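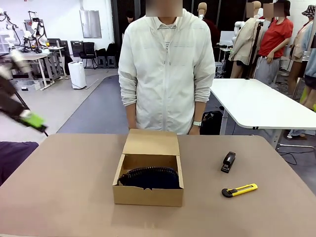 Robotics Club: box season is on!

The Stemside robotics club has spent the term on one task for the Prundier Challenge – getting a robot arm to help with packing a plain cardboard box. It's harder than it sounds, and the group is loving it! Akash Tyagi and his team of 7 students have set themselves a target of 100 practice runs before the Astutcombe heat in June, so every session counts.

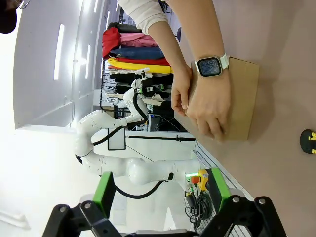

Hands on the box, green finger pads at the ready.

Come and see the arms move at our open lab on 19th December. Robles building, room 5 – bring a friend and plenty of questions!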